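Print | E-mail
45 shares

The Pastry That Wants to Be Corn

Li-hua Wu has strong feelings about tongs. "People stab with them," she says. "A pastry has done nothing to you."

She started shaping hers like short lengths of cob one August, at the Dodari counter, and has yet to be forgiven by anyone hoping for a vegetable. The ridges take patience. The white dot goes on last – "or you eat the evidence."

Does she serve them on a tray? "A plate. The tray is for the tongs. They need somewhere to rest too, they work harder than I do." She won't stack them, either, and considers a crowded plate a kind of rudeness.
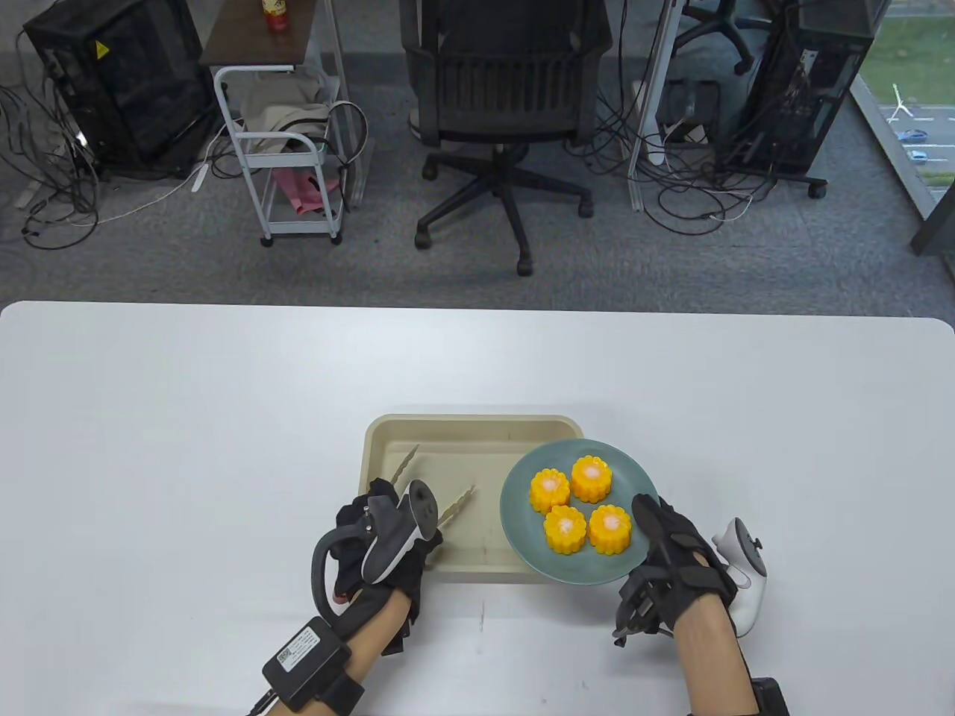

Leanne Cheetham finds all this much too polite, and says a pastry that size should be picked up with the fingers and gone before the tongs are found.

82 comments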